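Bread and the Freezer: Your Questions

I write the bread column for the Plomstead Food Circle, and the same questions keep landing in my inbox. Most of them start with a tip somebody saw online. I've tried a good many of those tips, and I don't think much of most of them. Answers are below, and they get updated when I change my mind.

Does bread go stale because it dries out?

Partly, but that's the smaller half of the story. The starch in a loaf slowly firms up after baking, even if no water escapes at all. Wrap a loaf as tightly as you like and it will still be stiffer on the third day than on the first. This is why I get cranky with anyone selling a box or bag that "locks in freshness." It may slow the drying. It can't stop the starch.

Should I keep bread in the fridge?

No, unless your kitchen is so warm and damp that mold shows up in a day or two. Fridge temperatures speed up the firming I just mentioned. The mold does slow down, so if you only ever eat toast, the trade might suit you. For sandwiches it's a bad deal.

Does freezing ruin it?

Much less than people say. A loaf frozen on the day it was baked and thawed properly is better than the same loaf after three days on the counter. I've served both to skeptics, including Lieven Van Hecke, who baked for a living and told me he'd know the frozen one right away. He picked the wrong slice twice. I don't claim that proves anything, but he stopped arguing.

What freezes badly is bread with a very thin, crackly crust. Baguettes tend to shed theirs in flakes. Eat those the day you buy them.

When should I freeze it?

As soon as it's fully cool. People wait until the loaf is going stale and then freeze it to "save" it, and then they blame the freezer when it comes out stale. The freezer holds bread more or less where it was. It doesn't take it back in time.

If you bake at home, give a large loaf a couple of hours on a rack first. A warm loaf in a closed bag steams itself, and you'll find ice on the inside later.

What kind of bag is best?

A plain plastic freezer bag with the air pressed out. Thin store bags are fine for a week or so, but after that frost gets in and the edges taste like freezer. Paper alone is useless in there.
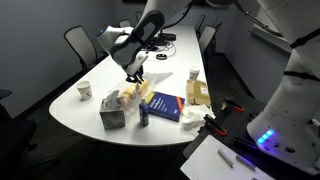

Mareike Petersen

Do I need the special bread bags?

I doubt it. I bought the linen-lined Eveo bag and used it next to an ordinary freezer bag for most of a winter. Same bread, same shelf. I couldn't tell the slices apart, and neither could anyone at my table. The lining did get a sour smell that took three washes to shift. If you like how it looks, fine, but don't buy it for the bread.

The Kouris bread box is a different matter, because it's for the counter and makes no promises about freezing. Mine works about as well as a big pot with a lid – which I also own, and which I didn't have to order.

Slice first or freeze whole?

Slice first, for nearly everyone. You take what you need and the rest stays frozen. Whole loaves thaw slowly and then you have a whole loaf to get through, and you're back where you started. The exception is a dinner loaf you plan to put on the table in one piece.

If the slices stick together, lay them so each one is turned a little from the one below. Some people put parchment between them. I find that fussy, and a butter knife does the job.

How long does it keep?

It stays safe for as long as it stays frozen solid. Taste is another question. I notice a dull, cardboard flavor after 2 months, sooner with white sandwich bread, later with dense rye. Charts that promise six months seem to have been written by people who don't eat the bread afterward. Write the month on the bag. "December" is enough.

What's the best way to thaw it?

Slices go straight into the toaster. For soft slices, leave them on the counter, still in the bag, for half an hour or so. Keeping them in the bag lets the bread take back some of the moisture that froze on its surface.

A whole loaf needs an evening on the counter. After that, 200 °C (just under 400 °F) for a few minutes will wake up the crust. Don't wander off. Janka Baláž swears by running the crust under the tap before it goes in the oven, and I made fun of this until I tried it with a stale country loaf. A quick splash does help. A real soaking doesn't.

Can I use the microwave?

For one slice, for ten seconds, if you'll eat it immediately. Wait any longer and it turns to leather.

Can I refreeze bread that has thawed?

It won't hurt you if it was only out for a few hours, but the texture drops each time. I'd make breadcrumbs instead. Those can be refrozen and you'll never notice.

Is it true that freezing and toasting makes bread healthier?

I get this one more than any other. Cooling cooked starch does change some of it into a form that's harder to digest, and there have been small studies on blood sugar. Small is the word I'd hold on to. The claims going around are a lot bigger than the evidence I've seen, and they never seem to mention what goes on top of the toast. If you manage diabetes, ask your doctor and don't rely on a bread column.

Can I just cut off the mold?

On a hard cheese, maybe. On bread, no. It's soft and full of holes, and the fuzzy spot is only the part you can see. Throw it out, bag and all, and wipe down the bread box before the next loaf goes in.

What about dough? Can I freeze that?

Yes, with lower hopes. Some of the yeast dies, so the rise is slower and less reliable. Shape it first, freeze it before the second rise, and use it within a few weeks. Uliana Hordiienko freezes her roll dough on a tray and bags it once it's hard, and her rolls are better than mine, so follow her on that.

Questions for the column can be left at the Altbridge market table on Thursday mornings. Please don't bring me bread bags to test. I have a drawer full of them.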